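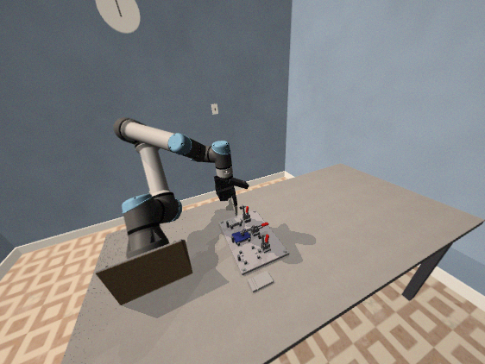 SPEAKER NOTES: What the arm took over, and what it didn't

Print this page | E-mail this page
Shares: 14 | Comments: 3

Talk by Audrey-Anne Hiebert, Cerncombe fixture shop. Slides are only prompts, so most of what I want to say is down here.

Slide 1. Leave it up while people find seats

Good morning, everybody! I'm Audrey-Anne, I've run the second bench at Cerncombe for a long time, and I get far too excited about clamps. If you've never loaded a fixture plate, look at the simulation on the screen. The arm is over the plate with its gripper pointing down, the dark blue block is the workpiece, and the three red handles are toggle clamps. Those red handles are what I want to talk about today, more than the arm.

(Ask for hands: who here has closed a toggle clamp in the last week? Wait. In May half the room put a hand up and it changed how I told the rest.)

Slide 2. The job before

Our bench finished small parts for Mostari. Load, clamp, work, unclamp, brush off the plate, load again. A full shift was 300 parts if nothing went wrong. It's decent work and I liked it, but by mid-afternoon your thumb knows all about it. Ingeborg Kofler taped hers every morning before she even took her coat off.

The other thing about the old job is that you couldn't leave it. If somebody two benches over had a question, you either answered with your back to them or you fell behind. We trained people that way for years – over the shoulder, in shouts.

Slide 3. Working it out on a screen first

This was my favorite part of the whole project and I'll try not to spend ten minutes on it. (Five, tops.) Before anything got bolted to our floor, Darius Barbu from Enache sat down with us and a simulated cell, and he let us boss him around. Where does the plate go? Which way does that clamp handle swing? Can a person still reach in from the front?

We ran 551 trial cycles on screen over the planning period, and Ingeborg found the best problem of the lot. She watched one approach and said, "My knuckles would hit that handle." Darius checked, and the arm was passing much too close. He moved the approach point then and there. She has never written a line of code in her life and she fixed the path.

So if you're planning one of these, put your bench people in front of the simulation early. Give them the mouse. Let them be picky about it.

Slide 4. What changed on the floor

The arm does the repeat work on the part. We still set up the plate, pick the locating posts, check the first part and decide when something looks off. The clamps are still closed by hand on our bench, and we chose that. Cempaka Goh argued for it in every meeting: she can feel when a part isn't seated, and she wanted that check kept. The bench now finishes 900 parts in the same stretch of hours, and she's had her hands on every setup.

Ingeborg doesn't tape her thumb anymore. She trains new people, facing them, at normal volume.

(Pause here. Drink some water.)

Slide 5. The parts that were hard

I love this cell, and I still want to be fair about it. The first weeks were slow. We had a stack of stops, 1171 of them in the log before we called it settled, and most were small things like a chip under the part or a post put in the wrong hole. Each one meant somebody walking over, and for a while it felt like we'd hired a very needy coworker.

The pace felt strange too. When you do the work by hand you set the rhythm yourself, and some of us missed that. Maricica Toma asked to move to inspection and she's happy there. Two others wanted more bench time by hand, so we kept one manual station for short runs. It's busy most days.

And pay came up, as it should. Setup is skilled work. We got the job titles rewritten before the cell went live, and I'd push for that order again. Ask for it while everyone still needs your help!

Slide 6. What's next

We're trying a second plate layout for the Prorkum parts, which are longer and a pain to hold. Cempaka has three sketches going and they're all better than mine. We'll go back to the simulation first, with the whole bench in the room.

Questions. If it's quiet, ask Cempaka to tell the one about the upside-down part. Spare handouts are on the chair by the door, and I'm around until 4:30 if you want to talk clamps.

Print this page | E-mail this page
3 comments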